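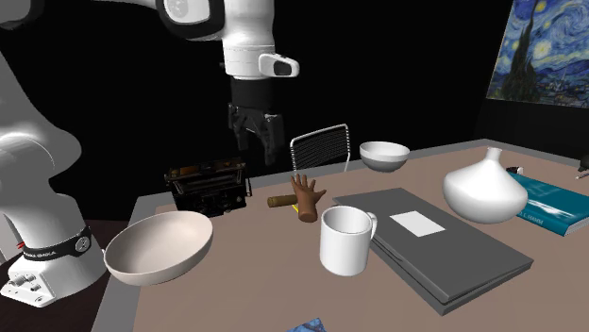

Simulated table used for the Girnus test runs, gripper empty, mug and vase in place.

Girnus Arm Project
Minutes of the fault review meeting
June 25, 2020

Present: simulation group, controls group, safety lead, two members of the Wivora integration team (by phone).
Apologies: test scheduling.

The meeting opened at 10 a.m. Minutes of the May meeting were accepted with one correction: the new joint limits apply to the simulated arm only and have not been loaded on the arm at Destby.

1. Fault under review

Controls gave the background. During an overnight batch of 200 pick-and-place runs on the cluttered table, 19 ended with the gripper driving down into the tabletop. The controller reported all of them as successful picks. The fault came to light when the simulation group looked at contact forces for an unrelated reason and found peaks far above the limit.

The runs had the arm reach over the table, lower the gripper to the mug, close on it and lift. In the bad runs the arm kept moving down after the target height was reached. The force stop should have ended the motion and did not.

There is no damage to report, as all runs were in simulation. The safety lead asked that the minutes record this as a safety matter all the same. The same controller build was due to go on the Destby arm the following week.

2. Cause

Controls has traced the fault to the handover between the approach motion and the final descent. The force reading is zeroed at handover. If the arm is still slowing down at that moment, the zero is taken from a bad reading and the stop threshold is shifted by the same amount. The worst case found so far needed some 800 newtons before the stop would trip.

The success report is a separate error. The check looks only at whether the fingers were told to close and whether the close command returned. It does not look at finger position or at the object. Wivora confirmed that the check was written as a placeholder and was never replaced.

The simulation group asked why the fault did not show on the bare table used before May. Controls thinks the paths were shorter and the arm had settled by the time of handover. With the vase and the stack of books near the mug, the planner picks a higher approach and a faster drop. This has not been proven. A rerun on the bare table with the longer path forced is needed.

3. Scene questions

Wivora asked whether the objects themselves could be at fault, in particular the wide bowl next to the robot base, which sits tilted and reaches over the table border. Simulation will check its collision shape. It was not touched in any of the 19 runs and is not thought to be related.

There was a short discussion about swapping the mug for one with a simpler handle. Not agreed. The group preferred to keep the scene as it is until the fault is closed, so that old and new runs can be compared.

4. Garrido log viewer

The force peaks were in the Garrido logs from the first run but do not appear in the summary page. Controls would like a red flag on any run over the limit. Wivora said this is a small change but could not give a date. Until then the raw force log is to be opened for every batch before results are passed on.

5. Decisions

The controller build is withdrawn. It is not to be loaded at Destby.
Results from the affected batch are not to be quoted, including the runs that looked normal.
The force reading is to be zeroed only after the arm has been at rest for a set time. Controls to propose the time.
A run counts as a pick only if the object has left the table and is still held at the end of the lift.
A hard lower limit on gripper height is to be added, separate from the force stop.

6. Actions

Controls: patch the handover and send it to simulation for review.
Simulation: repeat the full batch with the same seeds, then the bare table runs.
Wivora: replace the placeholder check; report back on the log viewer.
Safety lead: write to Destby about the withdrawn build and get confirmation that no copy is on the arm computer.

7. Other business

The request for a second gripper model was held over to the next meeting.

The meeting closed at 11:20 a.m. The next meeting will be called when the repeat batch is finished.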